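4. Setting up the round timer and the scoring pads

This section explains how to prepare the Cledudel timer for a boxing or kickboxing event. Please read all steps once before you begin. If your club uses the timer only for training, steps 5 to 8 are not necessary.

1. Connect the main unit to the power and wait until the green light stops blinking.
2. Press MODE until the display shows BOUT.
3. Set the number of rounds with the plus and minus buttons. For amateur bouts this is usually three.
4. Set the round length and then the rest length. The unit saves each value when you press MODE again.

Note: the ten-second warning is switched on when the unit leaves the factory. You can turn it off in the menu SOUND, but the corner teams normally expect to hear it.

Caution: do not change the round length while a round is running. The clock will return to zero and the scores of this round will be lost. 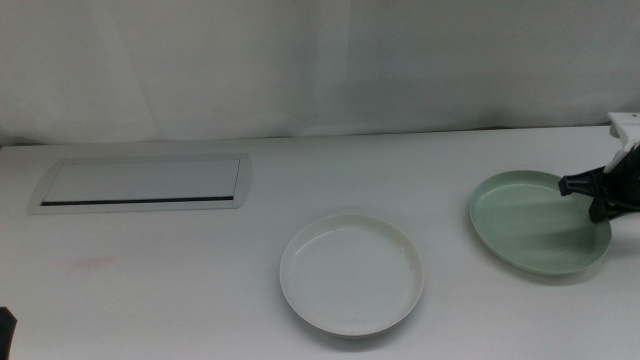
5. Give one scoring pad to each judge. The pads have the numbers 1, 2 and 3 on the back side.
6. Hold the red and the blue button together for four seconds. The pad beeps two times when it has found the main unit.
7. Ask every judge to send one test score. On the display you should see three small squares – one for each pad.
8. Press CLEAR before the first bout, otherwise the test scores stay in the record.

Note: the memory can keep 2,000 rounds. When it reaches 1,883, the word MEMORY appears in the corner of the display. Copy the records to a USB stick and then delete them from the unit.

If a pad does not connect, bring it closer to the main unit and repeat step 6. If the display shows error 86, the pad has older software than the main unit. The update is described in section 7.

At the Indley hall the sound of the bell was too weak for the far corner, and Todor Shehu from the Starkdale club solved this with a second speaker on the output AUX. We recommend the same for every large hall. Set the volume of the speaker low at first – the bell is much louder than the warning signal.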